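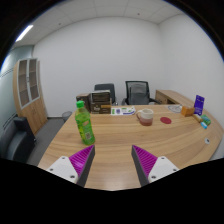

The front desk, bottle end

To: front-desk-share list
Date: 2020-01-23
Subject: Re: Re: the curved desk, and what lives on it

I've read the message below twice now, once with my coat on, and I'd like to answer it point by point, because that is the kind of person I've become since we moved into the Sirar building.

> The desk by the low cabinet is supposed to be a shared desk. At the
> moment it is a shelf. There are boxes along the back, a mug with no
> known address and a green tea bottle that has been opened and then
> left. Could whoever owns these please take them home? If they're
> still there next week I'll assume they belong to the building and
> treat them the way the building treats everything.
>
> Also, can we have one rule about drinks and not four? I've counted
> four on the wall by the sink and two of them disagree.

First, the bottle. I'm not going to claim it, but I'm going to defend it. A drink with a cap that screws shut is the best behaved thing you can bring to that desk. It can fall over all afternoon and the wood will never hear of it. If you want to be stern with somebody, be stern with the people who carry soup.

Second, the four rules. You're right, and I wrote one of them, so I'll take my share. The oldest dates from the Trurken lease and says no liquids of any kind, which we broke on day one with a kettle. Then came "lids only", then "lids or coasters", and then the typed one that says coasters must be returned to the stack. We have never had a stack. We bought the coasters singly, out of guilt.

For those of you who joined after August and don't have the old newsletter, I've copied out the part where we supposedly settled all this.

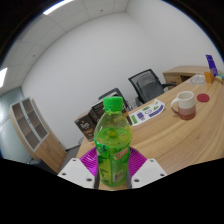

Desk Notes, No. 129, p. 2

"The coaster goes under the mug. We mention it again as the coaster continues to be found next to the mug, where it protects an area of desk that was in no danger. Members are also asked to put the boxes at the far end back in the cabinet when they've taken what they want out of them. The cabinet has an open compartment. It is open so that things can go into it."

I remember being quite proud of that last sentence. It changed nothing. I went by this morning and the red coaster was sitting to the right of the mug and a little behind it, like a chaperone. The cream and brown mug, if anyone is missing it, is the one with the reddish-brown glaze on the lower part. It has a perfectly good handle. It would like to go home.

On the boxes I'm less sure of my ground. The brown ones at the other end have been there long enough that I'd started to think of them as architecture. One of them is the open display sort, the kind you'd see by a cash register, and I suspect it came with the Drovum order, the one where we asked for 50 tea bags and were sent 428. Those have been a morale problem ever since. If it is the Drovum box and there's anything left in it, please, take some. Take some for your relatives. The orange box and the purple one I can't help with. I've asked two people and got three theories.

Now the desk itself, as I seem to be the only person on this list who cares about it as furniture. It came from Zawadzka, it cost us $226 with delivery, and it is the one thing in the room that we didn't inherit. The curve is the reason we could afford it (you try selling a curved desk to someone with a straight wall). The grain is light and shows everything. A ring from a hot mug will go in white and stay. Please don't write to tell me about mayonnaise. I've tried the mayonnaise, and we had a white ring that smelled of lunch.

What does work, in my experience, is very boring:

Wipe it with a damp cloth, along the grain, then a dry one.
No spray cleaner. The lemon one under the sink is for the sink.
Anything with a wet bottom goes on a coaster or on the windowsill.
Empty cups go to the kitchen the same day. A cup on its side counts as a cup.

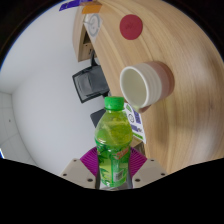
A cup on its side, for the purposes of the above

I know there's a school of thought that says laying a cup down shows it's finished with, like crossing your knife and fork. I'd accept that if we had waiters. We have a sink, and it's a short walk.

While I'm on small grievances: stickers. There's a dark red round one on the table top and a small white square one up near the edge, with a thin gray circle printed on it. If they mark something, would the person who knows what they mark please tell the rest of us? If they don't, they can come off, but gently, with a thumb and some warm water. Don't use a scraper. I will hear the scraper from the stairs.

So here's what I propose, to replace all four notices. Drinks are fine on the curved desk if they have a lid or sit on a coaster, and "on" means on. Food packets and boxes live in the cabinet or in your bag. Papers you want kept should have your initials, and papers without initials go in the tray, then in the other tray, then out. I'll type it up once, in a normal size, without underlining, and take the old ones down the same day so they can't breed.

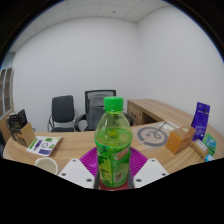
The tray part needs a word, as it's the bit that got people upset last time. We lost a sign-up sheet in August because it was put down on the desk, then a drink was put down on the sheet, and after that nobody could say who had agreed to what. The desk attracts paper. There's a white card or flat packet of some kind lying crooked behind the round white cup, and if it's yours and you need it, you should move it before the cup does something to it. I'm not throwing anything out this week. I'll just stand near it meaningfully.

To whoever sent the message I'm replying to: I agree with nearly all of it, including the part about the building. My one objection is to the deadline. "Next week" has been tried in this office and it has no natural predators. Give them until you next want to sit down there, then put the lot in the cabinet and claim the mesh-backed chair, the one with the gray cushion. It's the good one.

Objections to the list, please, and not on the wall by the sink.

PS – the kettle is exempt from everything. It was here first.

> Also also, does anyone know why there are two sponges?

One is for the desk. I've stopped being sure which.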